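Sunday at Gincombe, or why I've got robots on the brain

I almost didn't go. The open day ran from 10 until 4, the parking at Besenthorpe is what it always is, and my sister had already bailed on me by breakfast. But Flarel only lets people in a couple of times a year, and I've been telling you all I'd write it up since February, so off I went with a granola bar and my good shoes on (mistake, lots of standing).

Big turnout! The woman at the sign-in desk told me they'd had 253 names by lunch, and there was a line for the coffee that went right out past the coat racks. Gisela Böttcher gave the welcome talk, and I liked her a lot. She skipped the slides and said the robots were learning to put toy bricks in bins, that it was harder than it sounded, and that we should go and look instead of listening to her. So we did.

I'd pictured something like a car plant, all sparks and yellow fences. What you get is a bright room with tables and black robot arms, and big chunky bricks like the ones my nephew used to leave on the stairs. I stood there for over an hour – I'd planned on ten minutes. You start rooting for them. A man next to me in a fishing vest was muttering "left a bit, left a bit" under his breath and I don't think he knew he was doing it.

I asked Gisela why bricks, and she said they're cheap, they don't break, and they land every which way up, so the arm has to work out a new grip all the time. She also said her first weeks on the job were mostly spent picking things up off the floor. I can relate.

Brick sorting at Gincombe, Sunday.
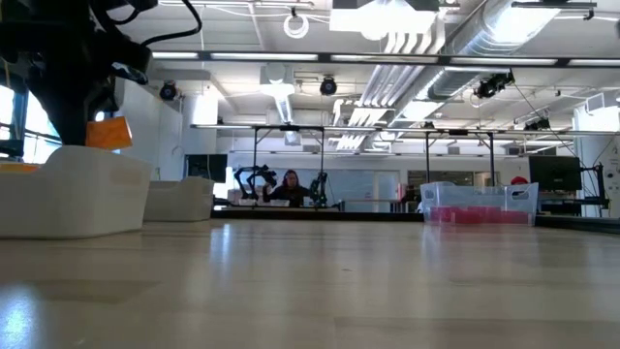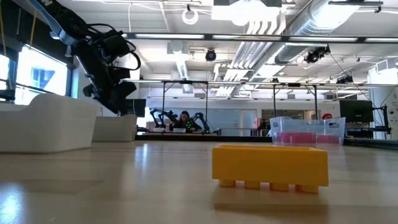
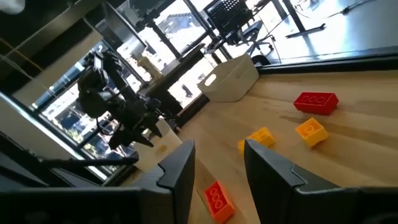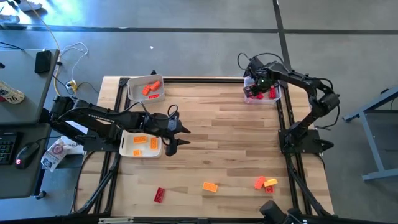

After that I went to the Begović talk in the side room, and I'll admit I followed maybe half of it. It was on how you decide when a robot has gotten good enough at a job, and there was a long back and forth with a retired machinist in the second row who had opinions. I sided with the machinist. The cookies were excellent, by the way, the thin ginger kind.

If you want to go to the next one, put your name down early with the front desk at Gincombe. They're taking 2 groups in the morning and 3 after lunch, and the morning ones fill up first. Kids are fine as long as they're with you. Bring flat shoes. I've got a spare seat in my car if anybody on the north side needs a ride, just reply to this and tell me which group you're in.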